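The Sekwood Lending Library of Reading Aids
A short story

NOTICE TO MEMBERS, 19/07/2024

The Library regrets to inform members that the Drater desktop magnifier, catalogue number 1137, has been returned by its most recent borrower and will not be offered for loan until further notice. Members whose names appear on the waiting list will keep their places.

The Drater was purchased new from the Ghumman showroom and has been in circulation for three years. It enlarges print to eight times its size, reverses black and white on request, and is supplied with a carrying case, a mains lead and a cleaning cloth. It is in good working order. The Library wishes to be clear on this point, as members have asked.

The first report was received in May. A member wrote to say that she had placed her gas bill under the magnifier and had read it without difficulty as far as the second paragraph, at which point the bill had begun to address her late husband. It thanked him for his patience and asked whether he had found the key to the shed. She enclosed the bill. The desk examined it with the naked eye and found only a request for payment.
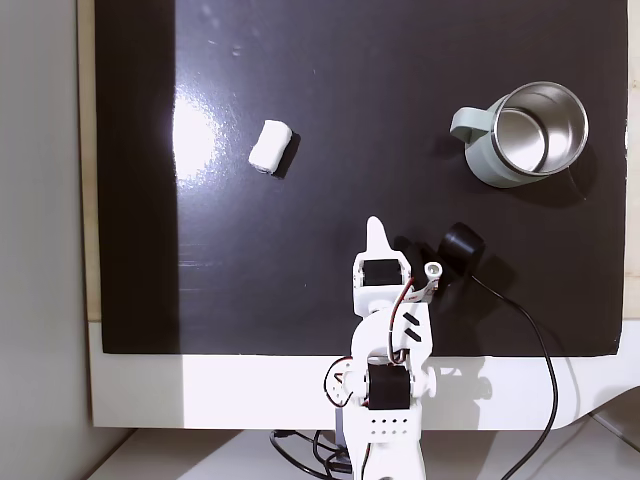 The magnifier was sent to Drurkico, the firm which services all of the Library's equipment. Drurkico replaced the lamp, tested the focus on a telephone directory and returned the unit with a certificate. No charge was made. The certificate was placed under the magnifier in the ordinary course of checking it in, and was found to contain, below the signature, a further line in which the engineer apologised to his brother. Drurkico was informed by letter. It has asked for the certificate back and has not said why.

The Library then took the view that the matter was best settled by ordinary use, and the Drater was lent again under the usual terms. The second borrower read a seed catalogue and reported nothing. The third borrower kept the unit beyond the due date. He explained on its return that he had been reading a postcard from his daughter, which has four lines on the back, and that he had not yet come to the end of it.

He was not fined.

Members will understand that a reading aid is expected to show what is on the page. The Library's rules, as adopted, require that equipment be "fit for its purpose and faithful in its enlargement". The Drater is plainly fit for its purpose. On the second requirement the Library has sought advice, and the advice received was in two parts, the second of which could be read only with the Drater. It recommended kindness. 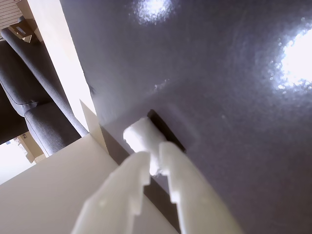 May a member who is already on the waiting list ask to use the Drater on the premises?

Members on the list may apply in writing for one sitting in the reading room, with one document of their own, and should allow the whole of the afternoon.

Applications will be taken in the order in which they arrive. The Library has so far received 2253, which exceeds its membership by a considerable margin, and a good number come from addresses which the post office at Sekwood does not recognise. These will be answered in turn with the rest. Applicants are asked not to bring wills, or letters which they have not previously opened.

The handheld magnifiers, the talking clock and the large-print atlas remain available in the normal way. The atlas has been examined under the Drater and is accurate, except that the road out of Sekwood to the north is shown continuing a little further than it does at present. The highways office has been told.

The reading room will close at its usual time. A lamp will be left on at the far desk for the third borrower, who has brought the postcard back and is on the fifth line.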